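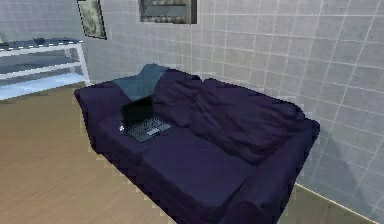 Slide 1: The living room

Hi everyone! I'm Pantelis Panagiotou and I run housekeeping at Jamora, so I come to robots from the mop side (pause, let people settle). This is our practice flat in Rotuvlow. It only exists on a computer, and I love it.

Ask the room: what would you do with that sofa before a guest checks in? Someone always says fold the blanket. Then ask about the laptop. Our people all gave the same answer: leave it alone, call the desk, log it. That went in as a rule on day one, and it came from the cleaners!

Mention that we rehearsed 2000 room visits this way before any machine rolled into a real corridor.

Slide 2: The view from the bedroom

Slow down for this one. From over that pale surface you can see right through to the sofa, and a cleaner takes all that in with one glance and plans the next ten minutes. Teaching that glance is the hard bit, and the four housekeepers on the project are so good at explaining it.

Smooth pale surfaces are also tricky. Shadows fall across it and the software has to learn that a shadow is no wrinkle. Tell the Zolel story if there's time.

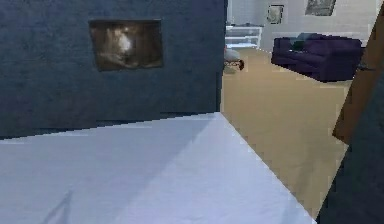

Slide 3: What changed for the team

Carts and linen runs are going to the machines, 30 minutes back per shift. Beds and final checks stay with people. Two housekeepers now write the room rules, at a higher pay grade (say this clearly, it gets asked).

Be fair about the worries too. Shift times moved and some folks didn't like it. Then take questions.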